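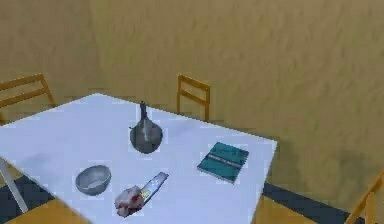

Elie Zein rode the very first Durkano hop-on wine shuttle of the season and says the best part was having no schedule to worry about. You get off, you taste, you sit outside as long as you like, and another van comes along.

The shuttle is back on the Lorent Valley road through 30th June, and this year it goes farther than ever! Two new stops have been added at the north end: Moussa Cellars, a family place with a shady courtyard and a great dry rosé, and Fesa Farm, where they pour cider as well as wine (try the pear if they still have it). That brings the loop to five stops in all, with vans leaving the Durkano depot every half hour from late morning on.

The new stretch has been in the works since February, when the county finished repaving the hill road. It's a gorgeous ride, with vines on one side and the creek on the other, and the drivers are happy to slow down for the view.

The opening run was a big one, too. Durkano sold 151 day passes, the most it has ever had on a first day, and the last van back was full of people singing.

Passes are good for all five stops and can be bought from the driver or at the depot window. Tastings are paid for at each winery. Kids ride free, and dogs on a leash are welcome on the two back rows.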